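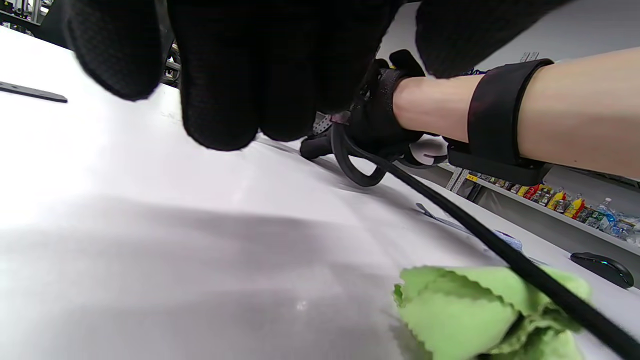 The watch bench at Brinum, with green cloth to hand.

FERKPORT, 2 December 2022 – Brinum, the firm that cleans second-hand watches for people who would prefer not to wear somebody else's July, is opening its wiping bench to the public. Owners can now send in a watch, have it cleaned and get it back looking like something they might admit to owning.

The service has been on trial with two local shops, Delis and Seixas, which between them sent over 455 watches. Most were sports models. A fair number belonged to children, and those were the ones the bench staff came to dread.

"Sun cream, jam, glitter glue," said Mirjana Dimitriou, who runs the bench. "A grown-up's running watch smells worse, I'll give it that. But you know what you're dealing with."

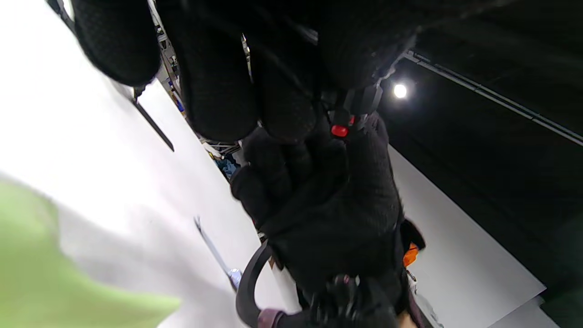
Every watch gets the same treatment, whatever it cost. The strap is wiped from the buckle end up to the case, front and back, and the case is done last. Gloves stay on throughout. There are no sprays, and no machine that hums in an expensive way. Brinum did look into buying one, and then looked at the price.

Black straps hide a lot, according to Dimitriou, and are often returned by their owners as "clean already". Pale blue ones hide nothing at all.

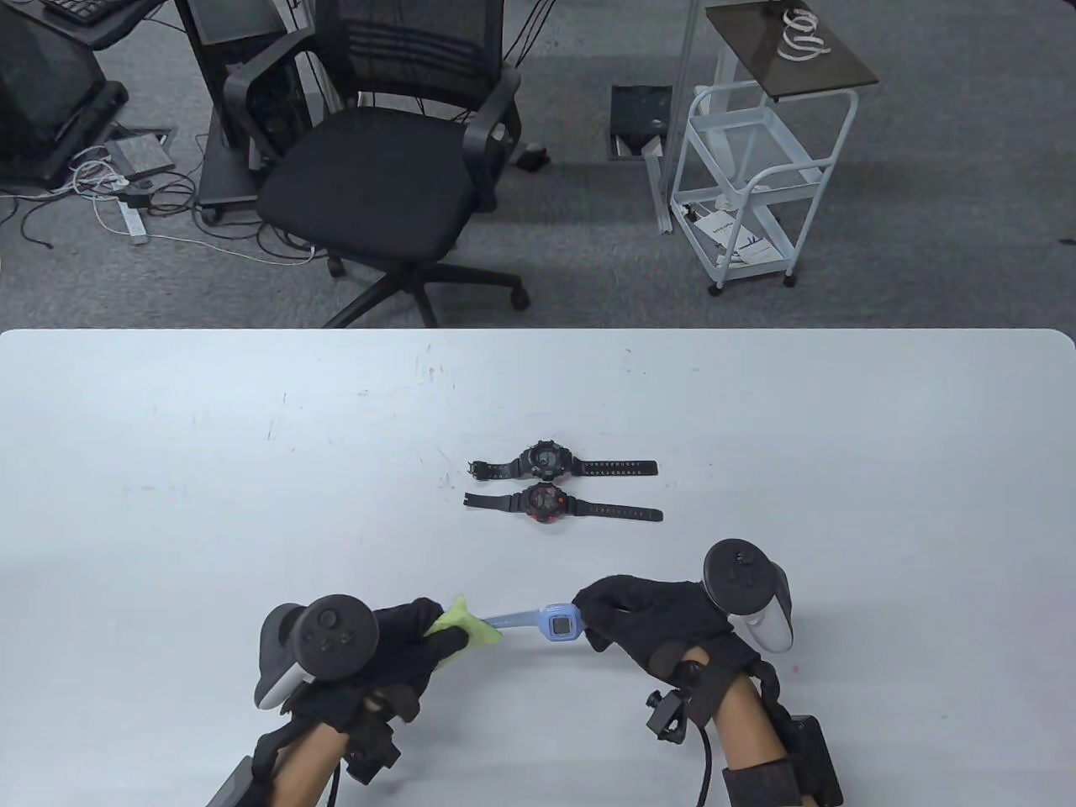

What it costs

A single watch is £6, with return postage on top. Three sent together cost £15. Shops with 100 watches or more should ring for a price, and should warn us before the boxes arrive – Seixas did not, and we are still finding the packing paper.
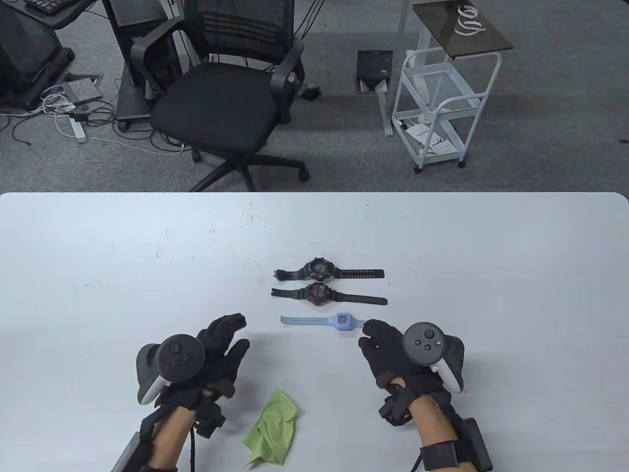
What we don't do

Brinum does not mend watches, change batteries or offer a view on whether yours is worth anything. Scratches will still be there afterwards, possibly easier to see.

"People ask if it'll come back like new," said Faisal Farooqui, who answers the phone. "I tell them it'll come back wiped."

Bookings are open now by phone or at the Ferkport counter.

Contact: Faisal Farooqui, Brinum, Ferkport | © Brinum | Back to top
We use cookies to remember your settings. Accept | Manage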